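2/27/25

Home late, tram stopped dead for ages at the bridge, no announcement. Feet sore. Writing this quick before I fall over.

So the move. Rang the agent again at lunch, got Neelam Khurana this time instead of the other one, and she says the bond will be back "in the usual timeframe" which means whatever she wants it to mean. 445 a week for the new place. Did the sums on the back of an envelope and they work if I stop buying lunch and if the car rego doesn't land in the same month as the power bill, which it will. Still. It has a bath. I haven't had a bath since Yule Street and I think about it more than is dignified.

Mum rang during dinner. Wants to know if I'm taking the big dresser. I am not taking the big dresser. Told her I'd think about it.

Clearing out is slow. I keep sitting down and reading things. Old phone bills, a manual for a toaster I don't own anymore, wrappers from who knows when. Rule is supposed to be one touch per thing, keep or chuck, no piles. There are piles.
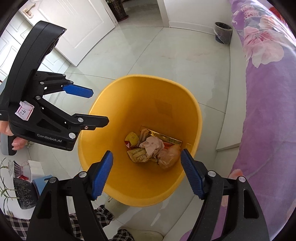 Shanti came by after work with curry puffs and told me I was being sentimental about a drawer of takeaway menus, fair enough. She's a machine at this. She did her whole flat in a weekend in April, had the op shop van booked before she'd even opened a cupboard. I asked her how you decide about birthday cards and she said you keep the ones from people who are dead and the funny ones. Harsh but I've been using it all night and the shoebox is half what it was.

She also took the slow cooker. Thank god. And the second ironing board (why did I have two).

Work - not much. Ramesh is still fighting with the Istik people over the invoice, 3000 dollars and they want it reissued with a different purchase number, third time now. He read their email out loud in a voice. Meenakshi Pal had to leave the room. I got the March roster finished and then two people swapped shifts so it's not finished. Have to tell them about my moving day off as well, keep putting it off becuase it's the same week as stocktake and I know what face I'll get.

Need to ring the removalist. Jedstead quoted for two men and a truck, three hours minimum, extra for stairs. It is ALL stairs. 38 of them from the footpath to my door, I know because I've carried groceries up every one for four years. The new place is ground floor. Ground floor and a bath. Can't quite believe it.

Things still to do, so I don't lie awake:
- power and gas, both ends
- redirect the mail
- find the spare key for Jinfeng, he's feeding the cat that weekend
- doona to the laundromat
- patch the hole behind the door before inspection, or put something in front of it
- library books!! overdue, 56 days, can't look the woman at the desk in the eye

The cat knows. She's been sitting in every box as I tape it up and yelled at me all through the bathroom cupboard. Threw up on the bath mat too, so that's one less thing to pack. Vet says just keep one room the same till the last day so I'll leave the bedroom until the end, her blanket and the chair and all of it. Bedroom's the worst one for junk, so happy to have the excuse.
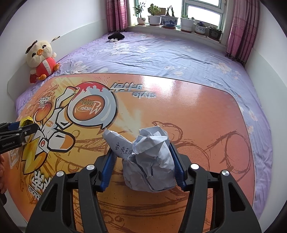

Scrunched up paper on the bed, lavender florals underneath

Was going to do the linen tonight as well but no. I have four sets of sheets for one bed and three of them don't fit properly. Keeping the floral. Shanti says nan sheets. Don't care, they're soft.

Had toast for second dinner, standing up. Pans are packed already, bit keen there. Found the good scissors at least, in with the Christmas wrapping, and a ten dollar note in a coat I was about to give away. Check all the pockets tomorrow. Check the green coat twice.

Forgot to say, Jinfeng offered his ute on the Saturday for the plants. Said yes before he finished the sentence. The fern will have to ride up front on someone's lap, it won't cope with wind.

Rain on the roof now. Washing's still out. Leaving it. Bed.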